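Comunicação Social e Espaço Público
Apontamentos da aula 5 – Arte pública, notícia local e o vocabulário da celebração

Leituras para esta aula: o dossiê Votinthorpe (recortes, atas e as duas entrevistas transcritas) e o capítulo de Audrey-Anne Bergeron sobre esculturas encomendadas. Quem não leu o dossiê vai perder metade da discussão, porque não o vou resumir todo.

1. O problema de partida

A notícia local sobre uma obra de arte pública tem uma forma quase fixa. Abre com o tempo que fez no dia da inauguração, passa ao artista, que explica os símbolos, segue para um autarca satisfeito e acaba com um morador que acha bonito. Às vezes há um segundo morador que acha caro, e a isso chama-se contraditório.

Não digo que estas peças sejam falsas. O que se pode perguntar é que informação lá está que não pudesse ter sido escrita na véspera. Nos recortes do dossiê, muito pouca. O texto do jornal e o comunicado da câmara partilham parágrafos inteiros, com a ordem das frases trocada. Façam a comparação com um lápis na mão, que é um exercício deprimente mas útil.

2. O caso Votinthorpe

Trata-se de um painel de azulejo na fachada do antigo mercado, assinado por Kendra Fraser. O painel tem 3193 azulejos. Este número aparece em todas as notícias, sem exceção, e convém perguntar o que faz ali. Um leitor não sabe se 3193 azulejos é muito ou pouco, e a área, que teria sido mais fácil de imaginar, não vem em lado nenhum. O número dá um ar de rigor a um texto que não verificou mais nada.

Verificável era, por exemplo, o seguinte:
– quem escolheu a artista e por que procedimento;
– quem paga a manutenção depois do primeiro ano;
– o que estava na fachada antes;
– quantas pessoas foram de facto ouvidas no chamado processo participativo.

Sobre o último ponto, a câmara fala em 224 contributos. A palavra «contributo» merece desconfiança. Pelas atas percebe-se que um contributo tanto pode ser uma carta de duas páginas como um autocolante posto num mapa. Uma pessoa com cinco autocolantes na mão é, para efeitos de comunicado, cinco contributos. Ninguém mentiu, e no entanto a manchete «Cidade escolheu o seu painel» não se aguenta.

3. A entrevista ao artista

A artista é quase sempre a única fonte sobre o significado da obra. É compreensível, mas tem consequências. Quando Fraser diz que o azul representa a memória do rio, a notícia escreve «o azul representa a memória do rio», sem aspas e sem verbo de atribuição. Uma intenção passou a facto. Reparem na diferença entre estas três formulações:

a artista diz que o azul é o rio
o azul remete para o rio
o azul é o rio

A primeira é jornalismo, a segunda é crítica e precisaria de argumento, a terceira é catálogo. Nos recortes, a terceira ganha com larga vantagem.

Bergeron defende, no capítulo, que o público acaba por ler a obra através destas legendas, e que por isso o jornal participa na criação do sentido. Admito a hipótese, mas a autora não apresenta um único leitor em seu apoio. Peço-vos que a tratem como hipótese nos trabalhos, por muito citada que seja.
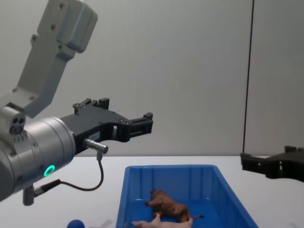
Departamento de Ciências da Comunicação – Grupo de Ensino de Jornalismo e Cultura

4. «A comunidade»

Sublinhem a palavra nos recortes e tentem substituí-la por um sujeito concreto. Em quase todos os casos não se consegue. «A comunidade recebeu o painel com entusiasmo» pode querer dizer que estavam pessoas na praça e que bateram palmas. «A comunidade pediu uma obra que a representasse» é mais grave, porque atribui um pedido a alguém que não se identifica.

Liam Crabtree, que cobriu o caso para a folha Penner, é a exceção parcial. Foi falar com os comerciantes que ainda tinham banca no mercado e registou que a preocupação principal deles era o acesso das carrinhas de descarga durante os trabalhos. A peça saiu em página interior, em novembro, com a obra já acabada. Digo exceção parcial porque o próprio Crabtree escreve, dois parágrafos abaixo, que «a comunidade está dividida», quando o que tinha eram comerciantes com um problema de estacionamento.

5. O dinheiro

A empresa Dirska forneceu os azulejos e aparece nos agradecimentos como «parceira». Não se percebe se vendeu, se ofereceu ou se fez as duas coisas. O termo «parceria» serve para não ter de dizer. Sempre que o encontrarem, a pergunta é a mesma: quem entregou o quê a quem, e com que papel assinado?

Clifford Sandhu, na segunda entrevista do dossiê, afirma que falar de custos «empobrece a conversa sobre arte». É uma posição frequente entre programadores culturais e, com franqueza, muito cómoda para eles. Uma encomenda pública é também uma despesa pública. Pode-se gostar muito de um painel e querer ver a fatura.

Há o risco inverso, e também aparece no dossiê: a peça que só fala do preço, como se a obra fosse um troço de passeio. O artigo do boletim Trekomen sobre o painel consegue não dizer o que nele está representado. Não é melhor jornalismo por ser mais zangado.

6. Objeções que costumam surgir

«É só uma notícia simpática, não faz mal a ninguém.» Talvez. Mas ocupa o lugar da única cobertura que a obra vai ter. Ao contrário de uma estreia de teatro, um painel fica na parede durante décadas e raramente há segunda notícia.

«O jornal local não tem meios.» É verdade, e não pretendo que uma redação de duas pessoas investigue cada rotunda. Telefonar a perguntar quem paga a limpeza, porém, demora pouco.

I-seul Byun levantou na turma do ano passado uma terceira objeção, a meu ver a mais séria: a desconfiança sistemática é ela própria uma fórmula, e um leitor pode ficar tão mal informado com ela como com o entusiasmo. Não tenho resposta completa. O que sugiro é que a suspeita se aplique a frases concretas e que se aceite, de vez em quando, que o comunicado tinha razão.

7. Trabalho escrito

Escolham uma obra de arte pública à vossa volta e reúnam tudo o que a imprensa local publicou sobre ela. Marquem cada afirmação conforme a origem: observada pelo jornalista, dita por uma fonte identificada, copiada de comunicado ou impossível de determinar. A última categoria costuma ser a maior. Depois reescrevam uma das peças usando apenas o que conseguirem confirmar. Se sobrarem quatro linhas, entreguem quatro linhas e expliquem o resto num comentário à parte.

Entrega até Dom 7 de agosto, em papel ou no cacifo 1401. Anexem os recortes originais, com data e página legíveis. Não aceito capturas de ecrã sem indicação da fonte.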